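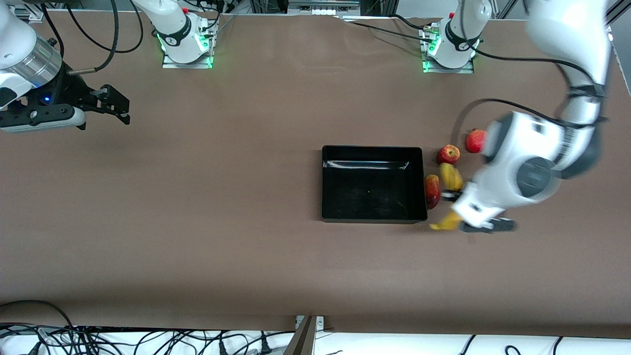 ## Bukstead opens its long-stay permit to retirees

Jan 25, 2022

Good news for those of you who have been emailing me about Bukstead all winter (you know who you are!). The town has finally opened its long-stay permit to retired people from outside the country, and I spent most of this morning on the phone finding out what it means for the rest of us.

Until now you needed a work contract or a family tie to stay past the summer. Under the new rules a pension will do, as long as you can show twelve months of steady payments and a signed lease. The fee is 577 euros per person, and you pay it when you hand in the papers, so please don't send anything ahead. The permit runs for two years and you can renew it from inside the country – that was my big worry, and I'm so glad they sorted it out.

I talked to Liis Toom at the residents' desk, who was very patient with me and my list. She told me 23 applications came in on the first morning and that she expects the wait to be six weeks or so by spring. "Bring the original lease," she said. "We get a lot of copies and we have to send people home again." She also said a rental of less than a year won't count, even if the landlord writes you a nice letter. I asked twice.

Health cover is still the messy part. You need a private policy for the first year, and after that you can pay into the local plan. I haven't seen the monthly price for the local plan yet. Liis thinks it will be posted next month, and I'll put it up here when I have it.

As for rents, they're creeping up, but it's still a lot cheaper than the coast. Yiğit Değirmenci, who rents out apartments on the Trindadis side of the river, says he has had over 1744 messages since the plan was announced in December, and most of them want two bedrooms and a balcony. He has six places free. If you can live without the balcony, try the streets behind the old station, where the buildings are plainer and the stairs are steep but you can walk to the market in a few minutes. My husband and I stayed back there for a month and I still miss the bakery on the corner (go before nine, the cheese rolls sell out!).

One more thing for anyone moving a pet or a car: both have separate forms, and the car one has to be stamped before you arrive. A reader from Ohio found that out at the border and lost a whole day over it.

The residents' desk is open mornings only and closes for lunch at noon sharp. There's an English form at the counter, but the online one is only in the local language for now. I'm going over in the spring to look at a couple of apartments myself, so send me your questions before then and I'll take them along.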